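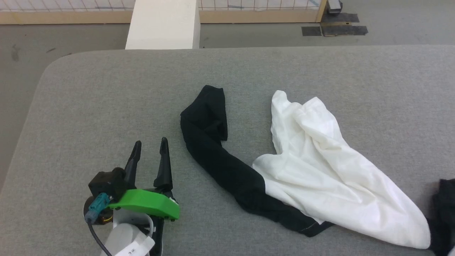

When should a person be allowed to reach in and fix the cloth? Only after the arm has been stopped, and the run should then be marked as touched by hand.

I wrote that on the back of the Drerkham handout this morning and I still think it covers more than the handout does. The handout is 17 pages. It has a page on footwear. On the matter of a shirt sliding toward the edge and somebody grabbing it without thinking, it has half a sentence: "operators should use judgment." Whose? Mine at nine in the morning is fine. Mine at four is not something I would write into a standard.

26 Feb 2021. Folding work again, black and white pieces mixed. Svetozár Danko came over from Serklow with the new rules and read them to us standing up, like a man reading out a will. I don't dislike him. He asked what I thought and then wrote down what I said, so that puts him ahead of the last one. But he believes in the checklist in a way I can't. By the second week people tick the boxes before they look. I did it myself in August and got caught, and the odd thing is that the runs that week were no worse than any others.

What he wants: every garment dropped from the same height, same spot, before each start. I asked what that has to do with a laundry anywhere on earth. Clothes come out of a basket in a knot. If we lay them out nicely for the arm, then we are testing how nicely we lay them out. He said it makes the numbers comparable between sites. Fine, comparable. Varnus can compare its tidy shirts with our tidy shirts until the lights go off.

We settled on something in between. Drop them however they fall, no smoothing, no second tries because the first one landed ugly. If one garment lies over another, leave it. I can live with that one. I doubt Varnus will.

The failure rule is worse. Under the draft a run is a failure if the piece leaves the table. So a shirt folded into a lump with one sleeve hanging out is a success, provided the lump stays put. Aidoo claims 479 good ones out of 500 and I would very much like to see the pile. I said so. Danko said the pile was not part of the report. I'll bet it wasn't.

My own suggestion was to keep the last 100 folded pieces from each batch and have someone from outside the project go through them by hand and say which they would put in a drawer. Long silence. Too slow, apparently, and the drawer is "subjective." It's a shirt. I would have thought the drawer was the whole point.

Things I agreed to, so I can't claim later that I didn't: stop button within reach of whoever is nearest, sleeves rolled up, no leaning over the table while the arm is live, fingers checked for snags before the thin knits. All sensible. We were doing most of it already, and now there's a form for it.

Asked him twice who reads the forms. He's going to find out.

Shoulder bad again. Need to buy stamps.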